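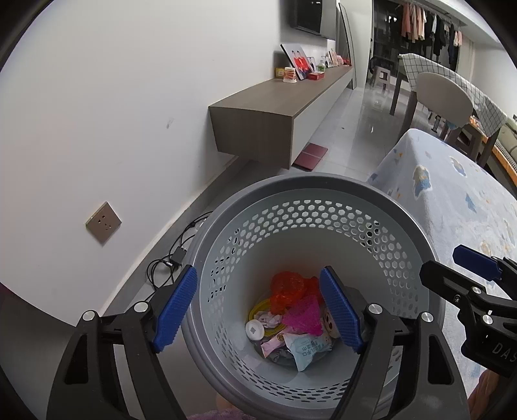 ニドゲート協定

ニドゲート協定(ニドゲートきょうてい、英: Nidgate Agreement)は、フレネロ(Flenero)とシキッツ(Sikitz)の両国政府が、国境を流れるウム川(Um)の航行、取水および沿岸住民の往来について取り決めた二国間協定である。正式名称は「ウム川の共同利用及び沿岸地域における往来に関するフレネロとシキッツとの間の協定」。交渉の大半が中流域の町ニドゲート(Nidgate)で行われたことからこの通称で呼ばれる。単に「ウム川協定」と表記されることもあるが、この語は戦前に結ばれた漁業に関する覚書を指す場合もあり、注意を要する。

本文92か条と2つの附属書からなる。領土の帰属を扱った条約ではなく、国境線の位置については当事国の従来の主張に影響を及ぼさないことが第1条に明記されている。

目次
1 背景
2 交渉の経過
3 内容
4 批准と発効
5 実施機関
6 運用
7 紛争処理
8 評価
9 表記について
10 関連項目

背景

ウム川はフレネロ北部の高地に源を発し、中流域でおよそ西から東へ流れを変え、シキッツ側の平野を経て海に注ぐ。中流の区間が両国の国境にあたる。川幅が広く流れの緩いこの区間は古くから渡し舟による往来が盛んで、両岸の集落には同じ方言を話す住民が多い。市の立つ日も両岸で互いにずらして定められていた時期があり、行商人は一週間のうちに川を何度も渡った。

国境が現在の位置に置かれたのち、往来は許可制となった。当初の運用は緩やかで、渡船場の係員が顔見知りの住民に口頭で通行を認める例も珍しくなかった。しかし、両国が相次いで関税制度を改めると渡河の手続きは複雑になり、農産物の持ち込みをめぐって渡船場での差し止めが繰り返された。シキッツ側が渡船場の一部を閉鎖すると、フレネロ側もこれに応じて沿岸の定期市への外国人の出店を禁じ、日常的な往来はほぼ途絶えた。

もう一つの争点は水である。フレネロが上流に灌漑用の堰を設けたことに対し、シキッツは夏季の流量が減って下流の水田と港の水深に影響が出ているとして抗議した。フレネロは、流量の減少は降水の少なさによるもので、堰は水を溜めておらず流れを分けているにすぎないと反論した。両国が用いる観測所の位置が異なり、測定の時刻も統一されていなかったため、示される数値は最後まで一致しなかった。この食い違いは、後に協定が共同観測の規定を詳しく置く原因となった。

航行についても取り決めは不十分であった。国境区間では最深部に沿って航路が設けられていたが、土砂の堆積によって最深部は年ごとに移動する。浚渫をどちらの国が行い、費用をどちらが負担するかについての合意はなく、浅くなった箇所が放置されて、はしけの座礁が相次いだ。事故の際にどちらの国の当局が救助と調査にあたるかも定まっておらず、座礁した船が両国の警備艇に挟まれたまま数日動けなくなった事件は、双方の新聞で大きく報じられた。

交渉の経過

予備折衝

最初の接触は外交当局間ではなく、両国の河川行政を担当する官庁の間で行われた。議題は航路標識の塗色の統一に限られていた。国境区間では右岸と左岸で異なる方式の標識が用いられており、夜間に航行する船の側から改善を求める声が強かった。この折衝は短期間でまとまり、合意は覚書として交換された。協定の研究では、この標識覚書を交渉の起点とみなすものが多い。

続いて両国の外務当局が加わり、議題は航行全般に広げられた。会場の選定には時間がかかった。フレネロは自国の首都を、シキッツは河口の港町を提案し、双方が相手の案を退けた。第三国での開催も検討されたが、実務担当者が現地を確認しながら協議できる場所が望ましいとの意見が通り、渡船場に近く、両岸から代表団が日帰りで通えるニドゲートが選ばれた。ニドゲートはフレネロ領に属するが、シキッツ側の代表団には会期中、旅券の検査を受けずに渡船場から会場へ移動することが認められた。

本会談

本会談は町の旧税関庁舎で行われた。航行、取水、往来の3つの部会が設けられ、全体会合は各部会の議論が一段落するたびに開かれた。議長は両国が会合ごとに交代で務めた。

航行部会は比較的順調に進んだ。浚渫の費用を通航料収入から充てる案がフレネロから出され、シキッツは通航料の徴収を共同で行うことを条件に受け入れた。往来部会では、対象となる住民の範囲が問題となった。シキッツは川に面した市町村の住民に限ることを主張し、フレネロは川から離れた農村も含めるよう求めた。最終的には、附属書に対象市町村の名を列挙し、後の改定を容易にする方式が採られた。

難航したのは取水部会である。シキッツは夏季の最低流量を数値で保証するよう求めたが、フレネロは渇水時に履行できない義務は負えないとして応じなかった。協議は一度中断され、シキッツ代表団は全員が帰国した。中断の間も標識の維持に関する実務連絡は続けられており、再開の打診もこの経路を通じて行われたとされる。

再開後の会合では、固定した最低流量を定めるのではなく、上流の観測所での流入量に応じて分流の割合を変える方式が示された。割合の表は附属書に移され、本文には原則のみを置くこととなった。この案はシキッツ国内の農業団体から強い反対を受けたが、下流の水田に対する渇水時の補償基金を併せて設けることで折り合いがついた。

署名

協定は10月9日(土)に旧税関庁舎で署名された。当初は平日の署名が予定されていたが、条文の両言語版の照合が遅れて週末にずれ込んだ。署名には両国の外務担当閣僚が臨み、元首は出席しなかった。正文はフレネロ語およびシキッツ語で、解釈に相違がある場合の優先言語は定められていない。

内容

本文は5つの部に分かれている。

第1部 総則
協定の目的、用語の定義、適用範囲を定める。適用範囲は国境区間およびその上下流の一定の水域とされ、支流は附属書に掲げるものに限って対象となる。「沿岸地域」「定期船」「通常の取水」などの語は第2条で定義されている。このうち「通常の取水」の定義は幅が広く、後に解釈をめぐる協議の対象となった。

第2部 航行
両国の船舶は国境区間において平等に航行することができる。軍用船舶および警備艇の扱いは別の取り決めに委ねられている。航路の位置は毎年の測量に基づいて定め、最深部が移動した場合でも、航路の変更は国境線の変更を意味しない。通航料は共同の会計に納められ、浚渫と標識の維持に充てられる。第三国の船舶には、両国のいずれかが発行する許可証によって航行が認められる。

第3部 取水
上流からの流入量を段階に分け、段階ごとに分流の割合を定める。フレネロは堰の操作記録を保存し、求めに応じてシキッツに開示する。新たな堰や取水口を設ける場合は、着工の60日前までに相手国に通知しなければならない。通知を受けた国は異議を申し立てることができるが、異議は工事を自動的に停止させるものではなく、協議の開始を義務づけるにとどまる。

第4部 往来
附属書に掲げる市町村に住む者は、沿岸通行証を所持することで、指定された渡船場から相手国の沿岸地域に入ることができる。滞在は短期間に限られ、就労は原則として認められない。ただし、相手国側に農地を所有または賃借する者の耕作、および定期市への出店は就労とみなされない。自家消費用の農産物については関税が免除される。墓参と医療機関の受診に関しては、通行証を持たない者にも特例が設けられている。

第5部 機関及び最終規定
共同委員会の設置、紛争の処理、改正および終了の手続きを定める。協定の期間は無期限であるが、いずれの当事国も書面による通告によって終了させることができ、終了は通告の翌年末に効力を生じる。

附属書

附属書Aは対象となる市町村、渡船場、支流の一覧、附属書Bは分流の割合の表と観測の方法を収める。附属書は共同委員会の合意のみで改定でき、両国議会の承認を要しない。この点は、分流の割合という重要事項を議会の関与なしに変更できるものとして、双方の国で批判を受けた。

批准と発効

フレネロでは一院制の議会が大きな修正意見なしに協定を承認した。審議の中心は補償基金への拠出であり、拠出額の上限を国内法で定めることが付帯決議に盛り込まれた。

シキッツでは審議が長引いた。下院は協定を可決したが、下流の農業地域を選挙区とする議員の多い上院では、附属書Bの数値を本文に移すべきだとの主張が強かった。政府は条文の再交渉は困難だと説明し、附属書Bを改定する際には事前に上院の委員会へ報告するとの宣言を行った。上院はこの宣言を受けて協定を承認した。宣言は国内的なもので、フレネロに対する拘束力はない。

批准書は12月に交換され、協定は翌月の初日に発効した。ただし第4部については、通行証の様式と渡船場の設備が整うまで適用が延期された。

実施機関

協定の実施にあたるのはウム川共同委員会である。委員は両国から同数が任命され、決定は全会一致による。事務局はニドゲートに置かれ、会談に使われた旧税関庁舎をそのまま使用している。庁舎の土地と建物はフレネロ政府が所有し、事務局には無償で貸与されている。

事務局には航行課、水文課、往来課がある。水文課は共同観測所の運営を受け持ち、流量の記録を両国に同時に送付する。送付の前に一方の国に数値を知らせることは内規で禁じられている。往来課は通行証の様式を管理するが、発行そのものは各市町村の窓口が行う。

共同委員会の会合は非公開で、議事の要旨のみが公表される。要旨の公表は会合から時間がたって行われることが多く、沿岸の自治体からは早期の公表を求める要望が出されている。

運用

航行

発効後、国境区間の航路は共同測量の結果に基づいて引き直された。浚渫は共同委員会が両国の業者から入札を募って実施している。座礁事故の際には、発生地点にかかわらず先に到着した当局が救助にあたり、調査は合同で行う。通航料の水準についてははしけの業者から高すぎるとの不満があり、空船の料金を引き下げる改定が一度行われた。

取水

分流の割合は附属書Bの表に従って操作されている。渇水の年には最も低い段階が適用され、補償基金から下流の農家への支払いが行われた。支払いの対象が水田に限られ、果樹や野菜の農家が含まれないことについて、シキッツ側では見直しの議論が続いている。フレネロ側では、雪解けの時期の流入量が表の想定する範囲を上回る日があり、段階の追加が提案されている。

往来

沿岸通行証の制度は段階的に導入された。最初の年に発行された通行証は約3,000枚で、定期市の出店者と、対岸に農地をもつ住民がその多くを占めた。渡船の運航時間は日中に限られていたが、後に市の開かれる日に限って延長された。

通行証の対象とならない内陸の住民からは、隣り合う町村の間で扱いが異なることへの不満がある。附属書Aへの追加を希望する自治体は、自国の政府を通じて共同委員会に申請する。追加が認められた例はあるが、対岸の自治体の同意が慣行として求められており、申請から決定までには長い期間を要する。

紛争処理

協定の解釈または適用に関する紛争は、まず共同委員会で協議する。委員会で解決しない場合は外交上の経路に移され、なお解決しないときは、両国の合意によって仲裁に付すことができる。一方の国のみの申し立てによる仲裁の手続きは設けられていない。交渉時にシキッツはこれを設けるよう主張したが、フレネロが応じず、見送られた。

これまで仲裁に付された紛争はない。外交上の経路に移されたものとしては、「通常の取水」に冬季の発電用取水が含まれるかどうかをめぐる件がある。フレネロは使用後の水が川に戻される以上は通常の取水にあたるとし、シキッツは戻される地点が国境区間より下流であることを理由に、第3部の通知義務の対象になると主張した。両国は解釈を確定させないまま、発電用の取水口についても通知を行うという実務上の取り扱いで合意した。この合意は書簡の交換によるもので、協定の改正とはみなされていない。

評価

国際河川に関する研究では、国境線の問題を切り離して実務的な事項から合意を積み上げた例として本協定が取り上げられる。特に、航路の変更が国境線に影響しないとする規定は、河道の移動が激しい河川で同種の取り決めを結ぶ際の参考になるとされる。

一方で、国境線そのものは未画定のまま残されている。両国が発行する地図では中州の帰属の表示が異なっており、中州での砂利の採取と狩猟は協定の対象外である。全会一致の方式についても、対立の少ない事項の処理には適しているが、分流の割合のように利害の分かれる事項では改定が進まないとの指摘がある。

往来に関する第4部は、沿岸の住民からおおむね支持されている。もっとも、往来が制限されていた間に対岸との縁が薄れた世帯も多く、通行証の利用者は年齢の高い層に偏る傾向がある。両岸の学校の間では合同の行事が開かれているが、これは各自治体が独自に行うもので、協定に基づく事業ではない。

表記について

日本語では「ニドゲート協定」の表記が一般的だが、古い文献には「ニッドゲイト協定」「ナイドゲート協定」とするものもある。シキッツについても「シキツ」の表記が併用される。ウム川は、河口付近の呼称に由来する「大ウム川」の名で記されることがあり、同じ水系の支流である小ウム川との混同に注意が必要である。小ウム川は全域がシキッツ領を流れ、附属書Aの支流一覧には含まれていない。

関連項目

国際河川
国境河川
航行の自由
小規模国境通行
河川委員会
中州の帰属問題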